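Small Parts and Work Surfaces: Progress Report to the Truson Fund
October
Report by the Drotura workroom team, Plidport

Where we are

The grant was for two linked jobs: to sort out the storage of small parts in the Plidport workroom, and to give the tables there a proper working surface. The first job is a bit more than half done. The second is nearly finished. We are inside the budget and expect to stay there, although one line has been overspent and another underspent, and we explain both further down.

The last report ended with the old drawers being emptied. That is now complete. The drawers themselves have gone, apart from one short unit kept for hand tools which nobody wanted to lose.

Sorting the parts

When we applied, we did not know what was in the drawers. The application said "mixed fixings and seals" and left it there. We now have a list. It runs to 272 different items, if a screw of one length is treated as a different item from the same screw in another length, which is how people ask for them. Of these, 159 have been cleaned where needed, checked against a gauge or a known part, and put into a labelled compartment. The rest are in paper bags with a pencil note on each, kept in the white cabinet until we get to them.

Screws and washers went quickly. Rubber parts have been slow. O-rings in particular were stored loose in tins over several years, and many had no size marked anywhere. Two rings can look the same in the hand and still differ enough to leak. We bought a sizing cone and a cheap set of calipers from the consumables line and have been measuring them in batches. Any ring that was flattened, cracked or sticky was thrown away. We had not planned for how many of those there would be, and some common sizes will have to be bought again.

We also spent longer than expected deciding what to call things. The same part had two or three names depending on who had last ordered it. The list now uses one name for each, with the older names in brackets after it so that people can still find what they are looking for. It is kept as a spreadsheet and as a printed copy in a ring binder. The printed copy gets used more.

The boxes

We looked at three sorts of storage box and chose a clear, smoky-grey plastic one with dividers inside. The order was for 30, from Hofstetter. They came in two deliveries, the second one late. The first delivery had a few lids that did not close flat, and these were replaced without charge.

The main reason for choosing a see-through box was that labels fall off. With the old drawers a missing label meant opening everything. With these you can usually tell from the outside whether you have picked up the rubber parts or the screws, even if you then have to read the label to know the size. The tint is darker than we would have liked and black parts are harder to see against it than bright ones. We would ask for plain clear plastic next time.

Labels go low on the front of the box. We tried them on the lids first, but lids get swapped over, and then the label is wrong and looks right. Our first labels were paper under tape and they lifted at the corners after a few weeks. The present ones are printed on a plastic strip. They have held so far.

The dividers are the weak point. Small washers can slip underneath if a box is tipped up on its side. We have asked people to carry the boxes flat, and for the smallest sizes we now put the parts in a little bag inside the compartment. It is slower to get them out, and there have been complaints.

The tables

The workroom tables are light wood and in decent condition underneath, but the tops had become marked and it was very easy to lose a small dark part against the grain. The application proposed new tables. After the first quotation we changed this, with your agreement, to a large white board laid on top of each existing table. It costs far less and a board can be turned over or replaced when it wears.

There are five tables in the plan and boards are down on all but one. The last table is a different width from the others and its board was cut wrongly. A new one is on order.

The boards have been good. Dark parts show up well on them, they wipe clean, and a dropped part makes enough noise that you notice. They do show every mark, so they need wiping more often than the wood did. On two of the tables the board leaves a strip of the wood showing at the back, and parts roll onto it. We are going to try a thin edging along the back of one board before deciding about the rest. The carpet is the other problem. It is grey, and a black ring that goes off the edge of a table onto it may take some finding. A magnet on a stick deals with the screws. Nothing similar exists for rubber, so we have bought a hand lamp to hold low against the floor.

Below is a board in place with a divided box on it. What looks like an O-ring can be made out low down at the front of the box, through the tinted wall.

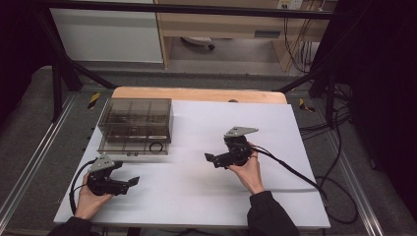

Will the remaining items be sorted before the grant period ends?

We expect so for the screws, nuts and washers. Some of the rubber parts may still be waiting to be measured, and if they are we will carry on with them in our own time and send a short note when they are done.

Spending

The boxes came in slightly under the quoted price. The boards were well under what had been set aside for tables. Consumables are over, mainly the label strip, replacement seals and the measuring tools. Taken together there is a small underspend, and we would like to use part of it on replacement O-rings in the sizes most often asked for. A separate request for this has been sent with the receipts.

No money has been spent on the shelving line yet. The wall where the shelf was to go has a power outlet strip running along it at an awkward height, and the shelf brackets as drawn would have covered it. We have moved the shelf to a different wall on the plan and are waiting for the building office to agree.

Things that have not worked

The signing-out sheet has not worked. It was meant to tell us which parts were being used and how fast, and it was filled in properly for around a fortnight. After that there are long gaps. We have replaced it with a red card in each box, which the person taking the last few parts moves to a tray by the door. It gives us less information but people do it.

Putting boxes back is better than it was, though still patchy. A box tends to stay on the table where it was last used until somebody else goes looking for it. We had hoped the numbered places in the cabinet would fix this. They have helped with tidying up at the end of the day, which now takes a few minutes, and have made little difference during it.

The colour coding was dropped. Too many of us kept having to look up what the colours meant.

Next steps

Work on the rubber parts continues, with the larger sizes next since those are quicker to measure. The last board will be fitted when it arrives. The back edging will be tried on one table and left for a month before we order more. Once the building office has replied about the shelf we will either put it up or ask to have that line moved.

We also want to write one page of instructions for new users of the room: how to read the labels, where the binder is, what the red cards are for, and who to tell when a box is damaged. A draft exists and is pinned up inside the cabinet door, where it has already been corrected in pen by several hands. The next version will take those corrections in and will be attached to the final report, along with the full parts list.

Contact: the Drotura workroom office, Plidport | © Drotura. All rights reserved. | Back to top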